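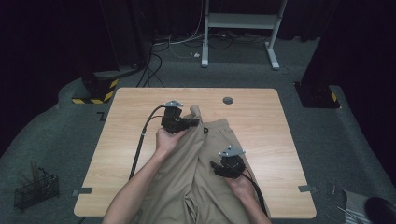
Khaki trousers on a wooden table.

School uniform swap moves to the library at Zotholm Primary

The uniform swap at Zotholm Primary will run from the school library from June, after the governors agreed to free up the two bays of shelving by the back door. Until now it has been held in the main hall once a term, which meant clearing everything away before lunch.

Parents will be able to call in every Monday from 3pm until the gates close. Pupils in Years 5 and 6 will help on the desk, and Yara Geagea, who teaches Year 5, is drawing up the rota with them.

The swap began as part of the school's work on waste. The eco council had looked at what was left in lost property at the end of the autumn term and found that most of it was in good enough condition to wear again. Unnamed jumpers made up the largest share, followed by PE shorts and trousers. The council asked whether families might take these instead of the school sending them to the textile bank, and the first swap was held soon after.

So far 410 items have found a new home. The council keeps the tally in a notebook and reads out the latest figure in assembly.

How it works

Bring clean items to the school office in a bag with the sizes written on the outside. You do not need to bring something in order to take something. There is no charge and no form to fill in.

We can take jumpers, cardigans, polo shirts, trousers, skirts, pinafores, summer dresses, coats and PE kit. Plain items from any shop are welcome as well as those with the school badge. We cannot take underwear, tights or socks unless they are new and still in the packet. Shoes are fine if there is wear left in them – please tie the laces together.

Items that need a small repair go into a separate box. The sewing club meets on the same afternoon and will deal with missing buttons, dropped hems and loose name tapes. Broken zips are harder and the club may not be able to fix them. Anything too worn to pass on is cut up for the art room or sent for recycling.

Larger sizes are always short. If your child is moving up to Guvberg in September, please think of us when you clear out the wardrobe. Guvberg uses the same grey trousers and skirts, so the swap is useful to leavers too.

Grant for storage

The school has been given £100 by the Gillo community fund towards rails and hangers. The eco council wrote the application themselves and chose to spend part of the money on boxes with lids, as the back door lets in dust from the playground.

Noura Zein, the deputy head, said: "The children did the sums on what a full set of uniform costs and put that at the top of the application. I only checked the spelling."

The old rails from the hall will go to the pre-school next door, who want them for dressing-up clothes.

Other green news

The bean bed outside Jaber block has been replanted after the slugs got the first lot. Class 3 are on watering duty until half term.

The battery collection tube in the entrance is full again and is waiting to be emptied. Please hold on to used batteries at home until there is a notice on the door.

Walk to School badges for last month will be handed out in class. There are 7 new designs this year, one of them drawn by a pupil in Reception.

Questions about the swap can be left at the office or put in the book bag for Mrs Geagea.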